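How to keep the cables in order on a shared work table

Written by Merle Faulkner

In our workshop two tables are pushed together, and for years the cables lived on them as they wanted. In December Manaia Bright and I spent one afternoon to make some order. The method is simple and we still use it, so I write it down for the people who have the same trouble.

What you need

A roll of colored tape, hook-and-loop ties (we cut ours to 125 mm), a marker pen with a fine point, one shallow box and a dry cloth. We bought 11 ties and it was too few. Buy the bigger pack.

Step 1. Take away what has no plug and no purpose

Go from one end of the table to the other. Screws, caps, empty bags and old notes go in the shallow box. Do not sort them now. If you begin to sort, you will still be sorting when it gets dark, I know this from myself.

Step 2. Follow every cable with your hand

Switch off the power first. Hold the cable at the device and let it slide between your fingers until you come to the other end. Looking is not enough when three black cables cross each other. Write a short name on a piece of tape and fold it like a small flag near the plug. Do the same on the other end. I write the device and the socket number, for example "lamp 8".

Cables which end in nothing go to the shelf. If no one has asked for them after one month, they can go to the spare parts.

Step 3. Make the loops

Measure how much length you need, and leave one hand more. The rest becomes a loop. Let the cable fall in the direction it already wants to turn, and don't wind it around your elbow, this twists the wires inside. A loop should be wide enough that you see the table through the middle. Close it with one tie, not tight.

Step 4. Give the stop button its own place

An emergency-stop box has to be free on all sides, so put nothing on top of it and nothing leaning on the red button. Lay its cable away from the side where your hand comes from. A loop of cable may lie beside the box, like on our white table, but never over it.
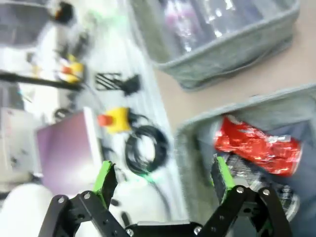 Step 5. Wipe and mark

Lift the loops one by one and wipe under them. Then put a short piece of tape on the table where each box stands, so that the next person can bring it back to the same place. Old tape leaves glue, and warm water with a little soap takes most of it away.

Step 6. Repeat a small part

At the end of the day we look only at the loops and the stop button. The full cleaning we do when the shallow box is full.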